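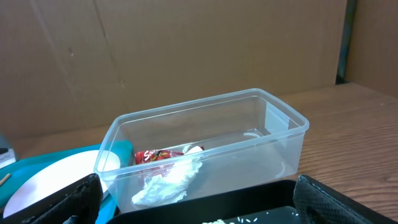 Visits and Open Days

Asavholm open house, 2023-09-25

I went for the coffee and stayed until they were stacking chairs. The Asavholm building had 23 rooms open, and I got through maybe half, because the one I kept going back to was all about clearing up after lunch!

The setup is as homey as it gets: a wooden table, a teal tray with a used place setting, a big gray dish rack on the left and a clear plastic bin for the trash. Snack wrapper and crumpled tissue go in the bin, cups and plates go in the rack. I do this every night of my life and I have never thought so hard about the order of it. Cup first? Wrapper first? And what about the chopsticks, which always roll off the minute you tip anything? 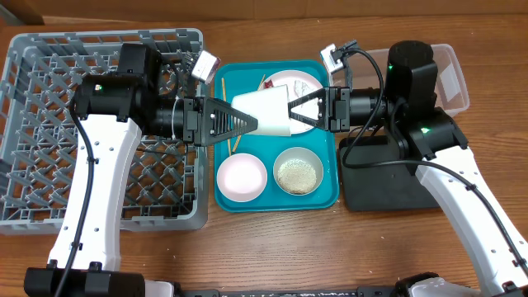
Depends on the rice, wrote Flarnatero under my first short post on this. If there's food left in a bowl, leave that bowl for last and carry it flat - otherwise you're picking grains out of the rack for a week.

Good point, and I've changed my ways at home. The rack is a beauty, by the way, with diagonal ribs and rows of little pegs, and room for far more than one person's lunch. I want one (my counter says no).

After that I had soup in the Lengyel hall, which seats 158 and was packed, and then took the number 40 bus back by way of Tikthorpe. They do a smaller open house in July, and I'm going to that one too.

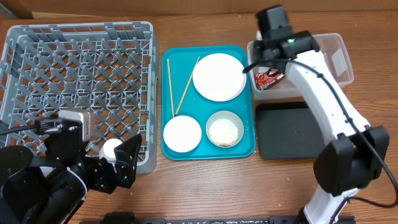

Cup at the rack, rice still on the tray.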